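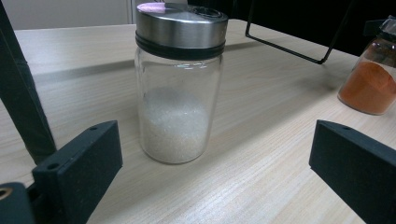
Glass shaker with the steel screw lid, about a third full

Linden417
Anyone else have salt clump in these? Fine salt, glass jar, steel cap with the turning cover. I bought seven for the spice drawer and this is the only one giving me trouble. It sets up into one lump by May every year.

iromon
Put in a few grains of dry rice. Works for us.

Fundusari
Rice never did a thing for me, and the small bits come out on your eggs. Dry the salt in a low oven for 20 minutes, let it cool, then refill. Fill it less, too.

iromon
He's at a third already. How much less?

Fundusari
Fair — missed that. Then I'd look at the lid. Take the cap off and check the black ring under it.

Linden417
Ring seems fine. I do shake it over the pot while it's boiling.

iromon
That's your steam. Shake into your hand and pinch it in.

Linden417
Will try that first. Not putting rice in it.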